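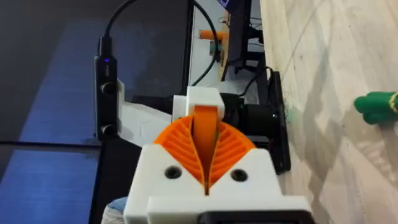
Bernel Opens Second Furnished Workroom at Zadari Building

Desks, shelves and screens available by the day or month starting in May

ZADARI BUILDING, Thursday, May 30, 2019 - Bernel has opened its second furnished workroom, the Sumell Room, on the ground floor of the Zadari Building. The room is meant for small teams who need tables, shelving and a door that locks, and who do not want to sign a long lease or buy their own furniture.

The Sumell Room covers 2,000 square feet. It can be rented whole or split into two parts with a folding wall. Each part has its own entrance from the hallway and its own light switches.

The furniture is plain. Tabletops are pale wood, shelves are white, and monitors sit on black stands that can be moved from one table to another. The floor is light gray. Tables are deep enough to hold a screen at the back and leave working space in front of it.

"Our first room filled up with people who make things and people who test things, and they all asked for the same stuff," said Lizelle Jacobs, manager of workrooms at Bernel. "They wanted more shelf space, more outlets, and tables that don't wobble. We spent the furniture money on that."

Shelves in the new room are placed next to the work tables, within reach of a chair. In the first room they were along the back wall, and renters told Bernel they spent too much time walking back and forth for parts and samples. The shelves have no doors. Renters who book by the month may leave their things in place overnight, and small items such as toys, samples and models may stay out on the tables.

Daily renters are asked to clear the tables and the floor by closing time. Plastic bins with lids are kept in the hall closet for this and can be borrowed at no charge.

Chin, the furniture shop that supplied the first room, also built the tables and shelves for this one. The shop delivered 254 pieces in all, counting shelf boards and brackets. Replacement tops are kept in stock so that a scratched or stained table can be fixed without closing the room. 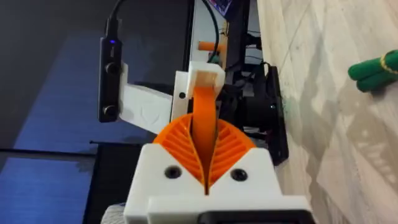 Booking and Hours

The Sumell Room is open Monday through Saturday. Monthly renters receive a key card and can come and go outside those days. Daily bookings include the tables, chairs, shelves, screens and internet service. Renters bring their own computers and extension cords.

Visits can be set up through the Bernel front desk in the Zadari Building lobby. Anyone planning to bring in heavy items should ask for the loading door when booking.

About Bernel

Bernel rents furnished workrooms and storage space to small businesses, schools and independent makers.

Media contact: Lizelle Jacobs, Bernel, Zadari Building front desk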